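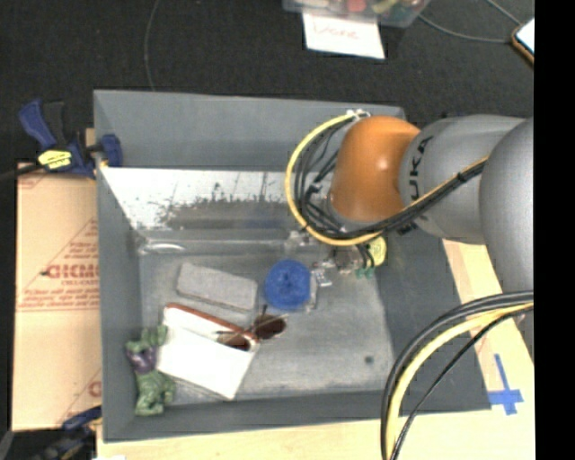 Chapitre 4
Ranger, trier, retrouver

Je vais vous faire un aveu : j'ai longtemps cru que ranger, c'était faire disparaître. Un grand bac, tout dedans, et on n'en parle plus ! Mon premier atelier, à Drolldale, fonctionnait comme ça, et j'en étais plutôt fière (il faut dire que de loin, ça avait de l'allure).

Et puis un mercredi de septembre, mon collègue Shoaib Bukhari m'a demandé une gomme. Une simple gomme. J'ai mis 25 minutes à la trouver, à quatre pattes, les bras plongés jusqu'aux épaules dans un bac qui pouvait contenir jusqu'à 118 petits objets – et qui, ce jour-là, ne devait pas en être loin. Shoaib, lui, était reparti avec un crayon neuf.

Dans ce chapitre, nous allons donc parler de contenants : hauts ou bas, grands ou petits, ouverts ou fermés. Un bac à parois hautes protège bien ce qu'on y met, mais on y voit mal et on y plonge la main un peu au hasard. Nous verrons quand il rend service et quand il vaut mieux un tiroir peu profond.

Avant de commencer, videz un bac chez vous, n'importe lequel, et gardez son contenu étalé sur une table. Nous en aurons besoin dès la section 4.1.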